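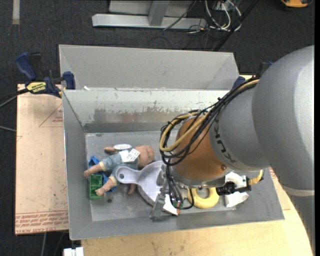 Bin cell, KUKA over the mixed bin, doll and spoon at the bottom.

14th April

Budget day, or at least the day I stopped putting it off. Emlyn wants the equipment list for next year with prices against it, and he wants it as one sheet and no attachments, so I'm doing the thinking in here first and the sheet can be the tidy version. If you're reading this and your pet item has gone missing, come and argue before I send it!

Starting with the bin, as it's what I was staring at all morning. The arm is fine. I want that written down somewhere, because every time we talk about money somebody says "new arm" and the whole meeting goes off down that road for half an hour. Reach is fine, payload is far more than we'll ever need for a foam ring and a baby doll, and Lowri had the service people in during January and they went away happy. So no arm. Please.

What I do want is the stuff around the arm, all the cheap bits we bodged when we set the cell up and then never went back to.

1. Clamps and table. The bin is held to the table with blue hand clamps, Quick-Grip sort of thing, and I've got very fond of them but they're a stopgap that has lasted far too long. Every time someone leans on the rim I want to redo the calibration. Kayode reckons a proper base plate with dowels, bolted through the table top, and he's drawn one up on the back of a delivery note (it's pinned by the kettle, don't bin it). He'd make it here, so it's only material and a few hours on the mill. I've put it in at £176 for the plate and fixings. We keep the clamps for the next bodge.

2. A second bin. The one we've got has had a hard life, the back wall's gone a rusty brown across the middle and the slopes are scuffed all over. None of that stops it working, but I'd like a spare made to the same drawing so we can load one while the other is being picked. Berhanu points out that if we swap bins then the base plate has to take both, and if they're folded by two different firms they won't match. He's right, so what I'll ask for is 2 new bins from the same shop in the same batch, and the old one goes under the bench. Ernlow did a decent job on the guards so I'll ask them first. No price yet. Must ring them.

Also while they're at it: do we want the second trough along the back? I never use it. Elin does, or says she will, for sorting between the two sides. Leaving it in the drawing till she's had her say.

3. Cable dressing. The bundle looping down over the wrist to the gripper is the thing I worry about most. It's black and yellow spaghetti, and one of the yellow ones bows out on its own to the right, near the bin wall. I'd like a proper dress pack with a spring return, and there are two in the running. Kitovora do one that's sold as a kit and looks lovely and costs what you'd expect. Jurnine will do a plain sleeve and a couple of brackets for a lot less, but we'd have to fit it and work out the slack ourselves. My feeling is Jurnine, with a day set aside for swearing. Lowri's feeling is Kitovora, because she's the one who gets called when a connector goes. We've agreed to get both quotes and then let whoever holds the budget be the villain.

4. Gripper fingers. The metal ones are good on anything with an edge to it. I'm less sure about them for the thin flat stuff, the big pale spoon being the worst of the lot, lying across the doll with that wide bowl sticking out towards the gripper and not a lot to get hold of. I want a set of soft tips to try. Kayode says print them, and for trying things out I agree, but printed ones wear and then I can't tell if my numbers went down through the software or through the tips. So: print the first set, buy the second once we know the shape. Small line in the budget, put it under consumables so it doesn't get picked on.

5. Things to pick up. I know, I know, but hear me out. At the moment the objects come from people's houses and charity shops, and when one breaks we can't replace it with the same one. The doll is a case in point, tag on its chest and all. I don't know where I'd get another in that same light blue outfit. I'd like a float of £100 for buying things in pairs, one to use and one in the cupboard. Emlyn will query it, he always queries the toys. Elin has offered to write the paragraph on why it matters, and she's much better than me at sounding reasonable.

6. Floor cables. Not really kit, but they trail about on the carpet behind the table and I'd like floor covers and a bit of trunking up to the metal stand. Might be able to get that out of the building's money and leave ours alone. Berhanu to ask, he gets on with them.

Not asking for this year: second arm, faster camera, the conveyor (sorry Kayode), or the nice chairs.

Order of things if we only get part of it - base plate first, then cables, then bins. I had bins higher up until lunch, but there's no point in having tidy new bins on a table where they can creep. The tips and the float are small enough to slip in whatever happens.

One more on timing. Anything folded or machined outside wants ordering before the summer, as last year we missed the slot and sat looking at an empty space on the table for weeks. Delivery wasn't in the price either, which I'd forgotten, so this time I'm asking for it up front and in writing.

To do:
Ring Ernlow, ask for 2 bins with and without the back trough.
Both cable quotes, same spec to both, Lowri to check the spec before it goes.
Measure the table properly for Kayode, including the curved edge, as his drawing has it square.
Chase Elin for her paragraph.
Ask Emlyn if VAT goes in the sheet or not. Got this wrong last time.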